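Robots at Work: A Visit to the Prorneo Open Day

Print this page | E-mail this page to a friend

Have you ever seen a robot do a job? Many robots work in factories, behind fences, where visitors can't go near them. Once a year, in November, a company called Prorneo opens its doors in the town of Fletby so that children and their families can watch robots being taught. This page explains what goes on there and what some of the words mean.

What kind of robots are they?

The robots at Prorneo are made to do small jobs with their hands. They don't weld cars or lift heavy boxes. They pick things up, carry them a short way and put them down again. That sounds easy. You have been doing it since you were a baby, so you don't have to think about it any more. A robot has to be taught every part of it.

One of the jobs on show is sorting. The robot works at an ordinary desk with a cardboard organiser on it. The organiser has dividers inside that make two columns of slots. The robot's task is to pick up flat things and put each one into a slot.

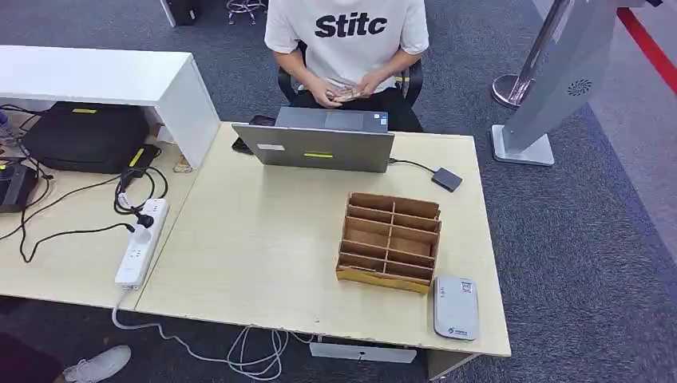 The sorting desk, with the cardboard organiser still empty.

Flat things are hard for robots. Try it yourself. Put a playing card on a smooth table and pick it up using only your thumb and one finger. You probably slid it to the edge of the table, or used a fingernail to lift one side. A robot has no fingernails unless somebody builds them, and it doesn't know the trick with the edge of the table until it has been taught.

How does a robot hold things?

The part of a robot that does the holding is called a gripper. Some grippers have two fingers that close together like tongs. Others look more like a hand. A gripper must squeeze hard enough to keep hold of the object. If it squeezes too hard, thin card will bend. If it doesn't squeeze enough, the card will slip out.

The robot also has to know where its gripper is. It does this partly with cameras. A camera placed high up, like the eyes in your head, sees the whole desk. A camera near the wrist sees the fingers close up. The computer uses the pictures to work out how far the fingers still have to go.

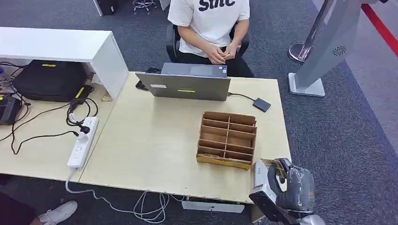
Putting something into a narrow slot is the next difficulty. The robot has to bring the card over the organiser, turn it so that it lines up with the gap, lower it and let go. If it is only a little way out, the card will catch on a divider. Tadhg Coughlan, who looks after the open day, tells visitors to watch the fingers at this point, as this is where most of the mistakes happen. When a card is dropped, the team makes a note of it and the robot has another try.

Who is in charge of the robot?

People are. Someone stays close by whenever a robot is switched on, and there is a way to stop it quickly. Visitors are asked to follow these rules:

Stay on your own side of the rope.
Keep your hands off the desks.
Don't leave bags or coats on the floor near a robot.
Ask before you take a photograph.

The last talk of the day is about robot fingers. Your own fingers are moved by muscles and by tendons, which are like strong strings. Most of the muscles that bend them are in your forearm. Hold your arm and wiggle your fingers, and you will feel them working. Robot fingers have joints too, but they are usually moved by small motors.

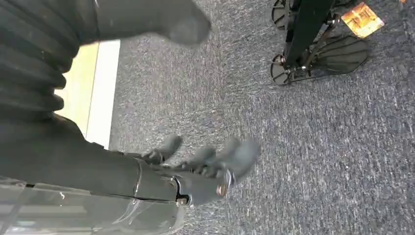 A joint is a place where two parts meet and can bend. Each of your fingers has 3 joints and your thumb has 2, not counting the ones inside your palm. Engineers have to decide how many joints a robot finger needs. More joints let it bend in more ways, but there is more to control and more to go wrong.

Things to try at home

Make an organiser from a shoebox, with strips of card for dividers. Cut out 8 pieces of card and ask a friend to sort them wearing thick gloves. Then ask them to do it again with one eye closed. Which was harder?

Words to remember

Gripper: the part of a robot that holds things.
Joint: a place where two parts meet and can bend.
Motor: a machine that makes something move.

Contact us | © Geraghty Children's Pages | Last changed 7 Sep 2025 | Back to top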